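Friday Color Hour at the Illow Room

If you walked past the Illow Room on Friday afternoon and wondered what all the noise was, that was Color Hour, and it was wonderful! We had hoped for a dozen people on a gray November day and got 13 before the kettle had even boiled, then more kept drifting in with wet coats and children and, in one case, a very patient grandfather who stayed until the end and went home with blue elbows.

For anyone new to the newsletter, Color Hour is the drop-in craft session we run in Covholm, in the big room behind the Hanrahan building. There's no teacher at the front. We put the materials out, somebody gets things started, and people make what they like. This month the theme was chalk and pigment – grinding it, mixing it, rubbing it into paper with fingers, cotton balls and the odd sleeve.

Olga Sotomayor got us going with her method for soft chalk backgrounds, and I have been doing them at home ever since. You crush the end of a stick in a small dish with the back of a spoon, tip a little onto heavy paper, and work it outward in circles with a cotton ball. Don't press. If you press, the color grabs in one spot and you'll be chasing that spot for the rest of the afternoon (ask me how I know). Once you have a pale, even layer you can go back in with the stick itself and draw on top, and the lines sit there looking so much brighter than they do on plain white.

Red was the runaway favorite. We started with a full tub and had none left by half past four, so the last few sunsets were mostly orange, and very handsome they were too. The blues held out better. A couple of the teenagers found that light blue over a dusty pink gives you the exact color of the sky over the Bronovbridge road early in the morning, and after that everybody wanted to try it.

We also had a go at making our own sticks, pressing damp pigment into short lengths of paper straw. They need several days to dry, so they're lined up on the windowsill with names on. Please leave them be until next time! A few cracked when we tried to stand them up, but the broken ones can be crushed again and will do perfectly well for backgrounds.

I love how a table looks when people have been using color on it. All those crumbs and stray marks – it makes me want to sit down and start something.

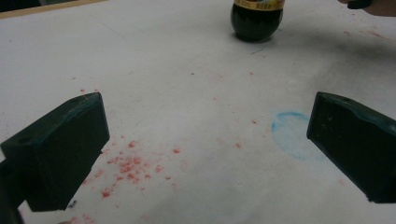 Red crumbs and a light blue ring on the white tabletop.

A word on cleaning up, as several of you asked. Dry first, always. Sweep the crumbs into a folded sheet of paper with a soft brush and tip them back in the dish if they're clean enough to use. Then wipe with a barely damp cloth, turning it often. Going straight in with a soaking sponge makes a big pink puddle, and pink puddles travel. For clothes, take them outside and shake them hard before they go anywhere near the washer.

The next Color Hour will be printing with leaves and string, same room, same time. If you have old newspapers, jam jars with lids or shirts you don't mind sacrificing, bring them along and drop them in the crate by the door. We could really use more heavy paper as well. We bought 400 sheets in the fall and they are going fast, so offcuts of any size are very welcome.

Entry is free and the tea is on us. Smaller children need a grown-up with them, and the grown-up is expected to get messy too.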